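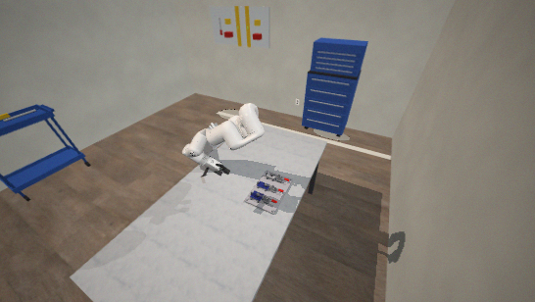

La factura detallada no es una factura clara

La última factura del agua que Fedden envía a sus abonados ocupa cuatro páginas. La anterior a la reforma tarifaria ocupaba una. El argumento oficial es la transparencia: a mayor desglose, mayor control por parte del usuario. Discrepo. El desglose informa cuando permite reconstruir el importe, y el modelo vigente no lo permite.

El recibo distingue cuota de servicio, consumo por bloques, canon de saneamiento y recargo por estacionalidad. Los bloques se expresan en metros cúbicos por vivienda y bimestre, pero el recargo se calcula sobre un promedio diario cuyo periodo de referencia no figura en ninguna parte. Un abonado con 49 metros cúbicos puede verificar la mitad de su factura. La otra mitad debe aceptarla.

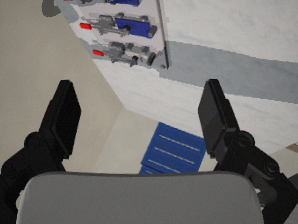

Solange Holanda objeta que el periodo de referencia sí está publicado, en el anexo técnico del reglamento, y que exigir su inclusión en cada recibo encarecería la impresión sin beneficio para la mayoría. El dato es correcto. El anexo existe y tiene 246 páginas. Remitir a él a quien discute un cargo de 8 euros equivale a no responderle, dado que el coste de la consulta supera el de la reclamación.

La comparación con Trernov es útil. Su recibo incluye una sola línea adicional con la fórmula aplicada y los valores sustituidos. Ocupa poco espacio y hace innecesario el glosario, que en el caso de Fedden define «caudal nominal» sin indicar el del contador instalado.

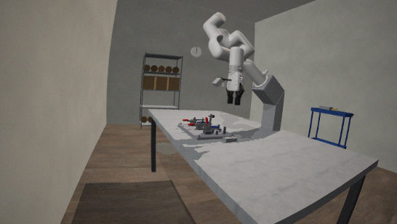 Núm. 49, enero, pág. 8

Queda el problema de las lecturas estimadas. Cuando el contador no se lee, el consumo se imputa por histórico y se regulariza en el periodo siguiente. Con tarifa por bloques, la regularización puede desplazar consumo hacia el tramo caro aunque el total anual no varíe. El reglamento debería obligar a repartir la diferencia entre ambos periodos antes de aplicar precios. Everaldo Camargo lo propuso en las alegaciones y recibió una respuesta formularia. 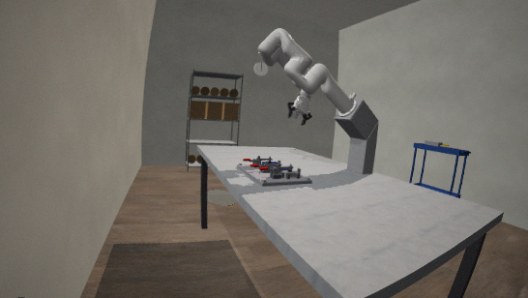
¿Puede el abonado pedir que se rehaga el cálculo de una lectura estimada? Puede pedirlo por escrito, aportando la lectura real y la fecha en que la tomó; la compañía está obligada a contestar, aunque el reglamento no fija el método de reparto.

Esa omisión tiene arreglo con un párrafo. El modelo de recibo, con una línea.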